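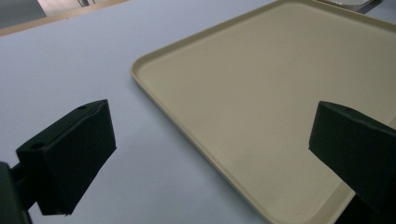

4. Levelling and first weighing

The Meltier bench scale weighs up to 3000 g. Allow it to reach room temperature before you switch it on, particularly if the carton has been in a car or a cold garage.

1. Set the scale on a firm, level bench. Avoid spots near a heater, fan or open window.

2. Turn the four feet until the bubble sits inside the ring. Clockwise raises a corner.

3. Fit 4 AA batteries or plug in the adaptor supplied. Don't mix old and new batteries.

4. Press ON and wait for the zero. If the display shows a dash, the pan is touching the housing - lift it off and reseat it.
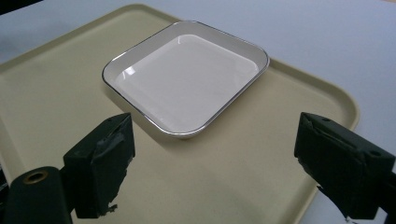 5. Put your container on the pan and press TARE. The display returns to zero. Container weight counts towards the maximum load.

6. Add the contents slowly and read the figure once the small circle stops flashing.

Note: The scale turns itself off after 6 minutes without a change in load. The tare value is lost when this happens.

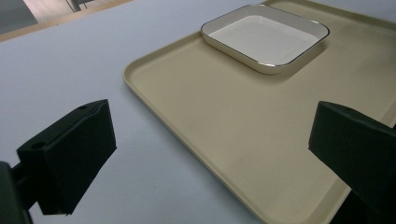
Calibration

Calibrate after moving the scale to another room, and again whenever the batteries are changed. You will need a 1000 g weight (not supplied).

1. With the pan clear, hold UNIT until CAL appears.

2. Centre the weight on the pan and wait for PASS.

3. Remove the weight and press ON.

Caution: Don't store anything on the pan. A constant load can damage the sensor, and this isn't covered by the warranty.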